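Gathering Grasp Demonstrations on Cluttered Tabletops
Project report, spring term
Pylyp Kravets and Marek Kadlec

1. Aim

The project asked whether a grasping policy trained on single-object demonstrations improves when part of the training set is replaced with demonstrations recorded on a crowded table. This report covers the collection stage only. Training results are given in the second report, due in June.

2. Background

The earlier set, which we call Trnka, was recorded last year by another student group. Each episode in Trnka shows one object on a bare gray surface. Policies trained on it reach well toward isolated rigid objects but fail in two ways we could reproduce: they close the hand too high over flat items, and they approach along a path that ignores neighboring objects. Both faults can be traced to the data. Trnka has no cloth, no thin items and no neighbors.

Our set is called Lirnar. It keeps the action format of Trnka so that the two can be mixed without conversion.

3. Method

3.1 Control

The arm was driven by teleoperation. The operator wore a tracked glove on the right hand, and finger joint angles were mapped to the robotic hand by a fixed retargeting table. Wrist position was scaled one to one. Wrist rotation was limited in software, as full rotation made the cable drag against the forearm.

Recording was handled by Gimenus, a small logging program written for this course. It stores the camera stream, joint positions, commanded positions and a text label for the task. All streams are stamped on the same clock. A short test before each session compares the stamp of a hand closure with the video frame in which the fingers stop moving. If the two differ by more than 3 frames, the session is not started.

3.2 Tasks

The label set has 11 tasks. Most are pick-and-place or push actions on household items. Three of them involve cloth: pinch a corner, fold once, and drag flat. The remaining tasks cover soft packages, rigid containers, lids and small food items.

Each episode begins with the hand held open above the table and ends when the operator opens the hand again and retreats. Episodes in which the operator corrected a grasp were kept and marked "retry". We did not want the set to consist of clean attempts only.

3.3 Layouts

Objects were laid out by the person who was not operating. The rule was that the target must be reachable without moving anything else, but at least one neighbor had to lie close to the approach path. Layouts were changed between episodes by moving or turning objects, and replaced entirely at the start of each session.

A patterned tablecloth was used throughout. The printed grid gives the vision encoder a strong background texture, which Trnka lacks. It also gave us a simple way to log object positions by row and column – useful later, when we looked for bias toward the center of the table.

The cloth tasks used a microfiber towel with a dark stitched border. The border helps the operator judge where the edge is, although it may also make the task easier for the policy than a plain towel would. We list this as a limitation in section 5.

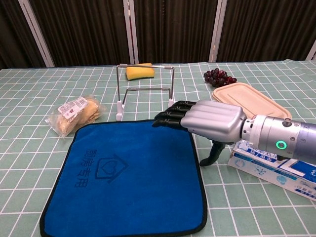 4. Results of collection

4.1 Volume

After review, Lirnar contains 231 accepted episodes. Rejected episodes were deleted from the training folder but kept in the archive with a reason code. The most common code was "tracking loss", caused by the glove leaving the tracked volume during long reaches to the left side of the table. The second was "wrong label". On one Tuesday session the label field was not updated after a task change, and the affected episodes were relabeled by hand from the video.

4.2 Quality check

Each of us reviewed the episodes the other had operated. The reviewer marked the first contact with the target, the moment of lift or push, and the release. Disagreement was highest for the drag task, where contact and motion begin close together. We settled on the first visible movement of the cloth as the start of the drag.

5. Limitations

Only one towel was used, and only one tablecloth. Lighting was constant. Both operators are right-handed and tended to approach from the right, so the left side of the table is covered less well. The hand has no touch sensing, and contact force is therefore missing from the data – a policy must infer it from joint error.

6. Next steps

The Trostis training script will be run on Trnka alone, Lirnar alone and an even mix, with the same number of episodes in each case. Additional left-side layouts will be recorded first if the tracking volume can be extended.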